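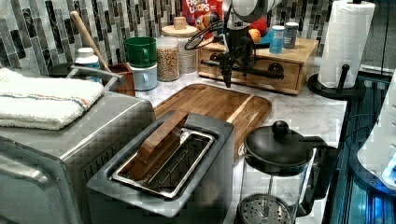
Figure 3. Kitchen counter with a toaster oven, a folded towel over its top, and a cutting board, against a mosaic tile backsplash.

3.2 Clearance and covering of countertop ovens

Surface burns and small fires linked to countertop ovens are seldom recorded by appliance type, so we relied on a household survey. Forms were mailed to 3,079 addresses in October, and 2,477 were returned complete. Of these, 1,937 households kept a toaster oven on the counter all year. The rest stored it in a cabinet or did not own one.

Respondents measured the gap between the oven and the nearest wall or object on each side, and listed anything kept on top. Cloth items were coded apart from trays, paper and food packaging (Figure 3 shows a towel placed on an oven). Muli and Wikström coded the lists separately and settled differences by discussion.

Counter length was a weaker predictor of side clearance than the number of other appliances in daily use. Households with short counters but few appliances tended to leave the gap stated in the manual – those with long counters often filled them. Cloth on top was reported more often where the kitchen had no towel rail.

A follow-up group of 200 households received the Custine surface thermometer and took readings after a standard bake cycle. Top panel readings varied more between households than between oven models. We did not correct for room temperature, and readings taken within five minutes of opening the door were dropped. Wall material was recorded but is not used in the model in Section 4.

Last updated: 2024-03-16

Related items
Michalski: Storage habits in small rental kitchens
Rweyemamu and Muli: Coding free-text answers in the Elovwood household survey
Wikström: Towel rails and counter use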